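Keeping clear acrylic panels from hazing up around a wooden tabletop

Posted by Valentyna Koval

I have a brown wood tabletop with clear acrylic panels standing up around it, and a round wooden bowl that lives on it with a green block inside. The wood cleans up fine. The panels don't. Every time I wipe them they look good until the light comes in from the side, then I see haze along the edges and down where they meet the table. 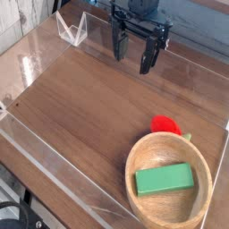 I've been using ordinary window spray and paper towels. Is that the problem, or do I need to buy a polish? I don't want to take the panels off if I can help it.

Teodora Kos

Stop using the window spray. A lot of them have ammonia in them and it clouds acrylic over time. Paper towels leave fine scratches too. Use lukewarm water with a drop of dish soap and a clean microfiber cloth, hardly any pressure, then a second cloth to dry. Blow the dust off first. For the bottom edge, wrap the cloth around a plastic card. Wring it out well so water doesn't sit on the wood.

If the haze is still there after that, it's in the surface. Wet sanding with 3,000 grit and then a plastic polish will take out light marks, but try a corner first.

Kastriot Nedeljković

I gave up and replaced mine, 40 for the pair. Don't use alcohol, it cracked one of my old ones.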